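Unit 4 — Setting up a tabletop work area
Lultham workshop stream, handout for the Wednesday session

4.1 Surface

The work surface is a flat white rectangular board laid on the floor inside the rail frame. It is not fixed down. Check before each session that it sits flat and does not rock when pressed at the corners. Marks from earlier use can stay, provided they don't catch an object being slid across the board. Pencil lines are removed only if they could be mistaken for the current start position.

4.2 Objects

Start with one object. A small cube in a strong colour is preferred to a cylinder, as it will not roll and its orientation can be judged from the edges. Students often place the object at the exact centre of the board. This gives very little variety in reach. Vary the start position over the whole board and record it by quadrant.

4.3 Floor area

Cables are the most common fault in the Clukholm room. Runs from the support posts should be coiled well clear of the board, and power supplies kept behind the rear rail. Stools go behind the rail as well. Tape marks on the floor are reference points — do not lift them when cleaning.

4.4 Practice task

Move the cube from its start position to a target quadrant and release it without tipping. Use the hand nearer the cube. The other hand stays low and off to its own side of the board. Complete 14 repetitions, then change the start position.
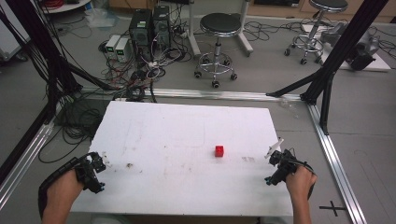 A repetition counts only if the cube comes to rest fully on the board. If it lands across a quadrant line, record the quadrant holding the larger part. Drops are recorded as drops and are not repeated within the same set.

4.5 Recording

Use the Fusotach sheet, one row per repetition. Last year's group logged 771 rows, of which 51 had no start quadrant and were discarded. Fill in that column first.

Reading for next week: Jaidee notes, sections 2 and 3.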